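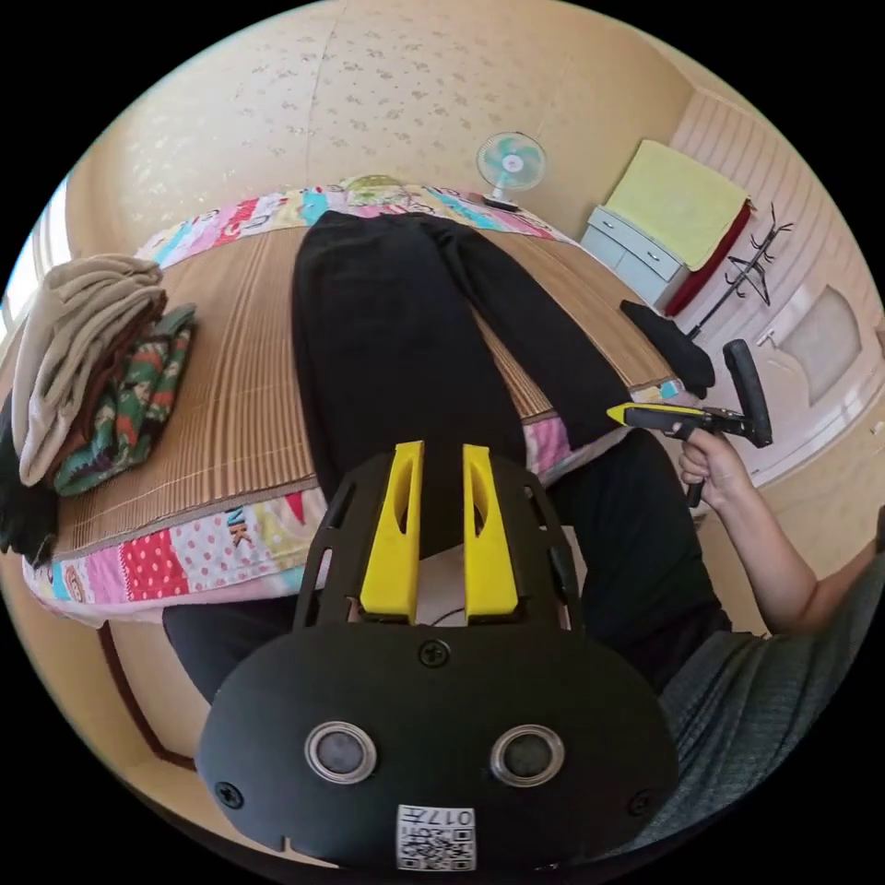
Photo: Naveed Awan

Pants

Short fiction, 21 January 2022

The first thing they told us at the Virovby laundry was that no one was losing a job over this, and the second thing was that there would be doughnuts, and I remember my aunt Teresa leaning over and whispering that she had only ever been given doughnuts at work twice before, and both times something had closed.

But the doughnuts were good and the Kyei people were nice enough, I have to say that for them. They had put two folding arms in at the far end of the finishing room, under the skylight, and the arms were already pretty handy with towels. A towel is a towel. You could leave them with a cart of hospital towels and go have your coffee and come back to a stack as square as a loaf of bread. What they couldn't do was pants. They would get hold of a leg and stop there, thinking, with the other leg sliding off the table (and if you've ever watched someone at the grocery store trying to remember what they came in for, it was a lot like that).

So they asked for folders to take grippers home, one for each hand, and fold the way we would ordinarily fold, at our own beds and tables, and the arms would learn from it. Two hundred folds a week, paid on top of the regular hours. I said yes before Teresa could kick me. I had a car to fix.

I should explain that I was not the best folder in that room. That was Dennis Odera, who'd been there since the building had a coal chute, and who could do a pair of work pants in the time it took you to say you needed a pair of work pants done. Dennis said no thank you. He said it very politely, and went back to his table and kept right on.

The folding at home was harder than I'd pictured. I put the bamboo mat down over the bed, the one with the patchwork edge that my kids used to fight about, and laid out a pair of black pants with the waist up toward the wall, and then I stood there like I'd never met a pair of pants in my life. You don't have fingers anymore, is the trouble. You have a trigger and two yellow tips, and you find out how much of your folding was really in your thumbs. My first evening I did eleven and had to go lie down on the couch.

By the third evening I was better, and I'd started talking while I did it, just to myself. Come on now, over you go. Get the hem. I was partway through a pair when it came to me that I was giving the leg a little shake before I brought it across, a sort of snap, and that I'd never in my life decided to do that. It was Dennis's. He'd shown me my first October at the laundry, when I was slow and weepy and sure I'd be let go, and he'd stood beside me a whole afternoon saying shake it out first, shake it out, it wants to lie down, you've just got to let it.
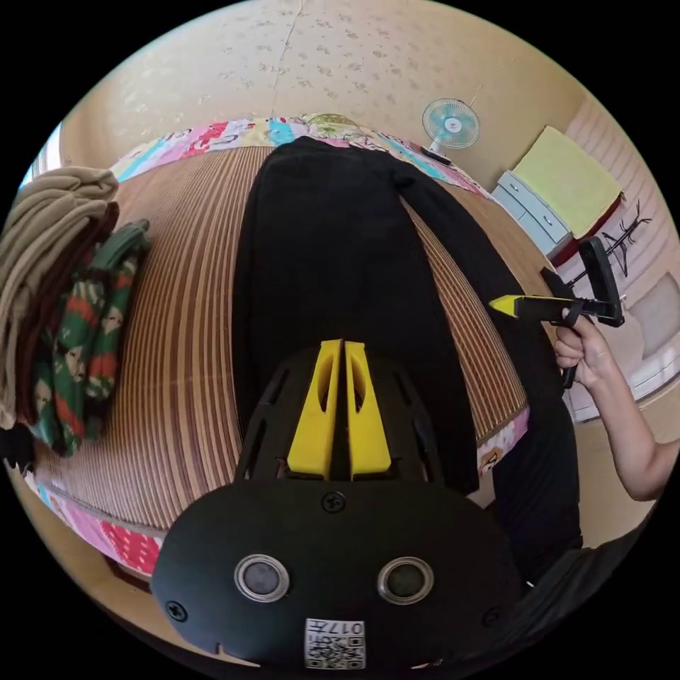

I put the grippers down and went and made tea and didn't drink it. I had 105 folds done that week and every one of them had Dennis in it somewhere, and the check was going to have my name on it.

I went to see him before the shift. I had worked out a whole speech in the car, with a part about fairness, and I got maybe four words into it.

"You've been shaking out the leg," he said.

I said I had.

"Well, good. It's no use teaching them wrong."

Then he asked how I was managing the waistband with those things, and I showed him with two clothespins, and he frowned and said I was pinching too far in, and we stood there doing it over and over with the clothespins until the bell went.

I did offer him half the money. He wouldn't take it, but he let me pay for his lunches through the winter, and he ordered the pie every single time, which for Dennis was close to wild living.

The arms got pants around the end of the season. They're called the Kisex line now, there's a sign, and they do 300 pairs on a night when everything's running. I was in early the first morning they were left to it, with my coat still on, and I watched one take up a leg and wait a second and give it that shake. It was a stiff sort of shake. It didn't have the wrist. But the leg lay down.

There are fewer of us in finishing, and it would be silly to say different. No one was let go, that much they kept to, but when people left their tables were folded up and put along the wall. Teresa went over to the Brunarham plant, where they do wedding linens and want everything by hand. I mostly see to the arms, clear their jams, feed them carts, pull out the baby clothes and the anything-with-a-ruffle and do those myself. It's easier on my back. It's quieter too, and I hadn't expected to mind that, all the years I spent wishing those people would hush.

Dennis retired at 66. He came by a few weeks afterward with a bag of his own laundry, claiming his machine was broken, and stood at the rail a good long while with his hat in his hand.

"It's rushing the second leg," he told me.

I said I'd let them know, and I wrote it on the back of my glove so I wouldn't forget, and then I cleared off the end table so he could do his shirts.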